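Spent Wednesday morning at the Trukby open day, 06/08/2025. The Siretti people had a blue-covered table set up with a spotted plush toy and a couple of other objects.

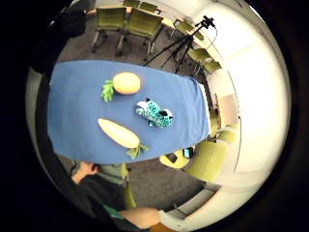

2/ What the demo covers

Toys go into a white bin, over and over. They've logged 2379 tries since May – roughly 90 of them on the spotted one.

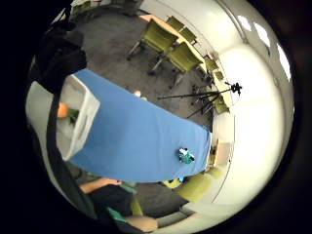

HANDS-ON SESSION

3/ You need a booking for this part. I got two turns and dropped a toy on the second. The arm sleeve and black glove record how a person grabs things, and the marker cube on the back of the hand gives its position.

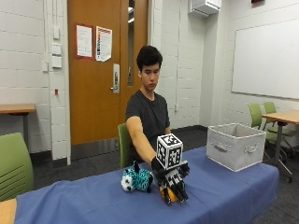

Ibarra Grombridge
Automation writer

4/ Next open day isn't set yet. Parking is behind the building.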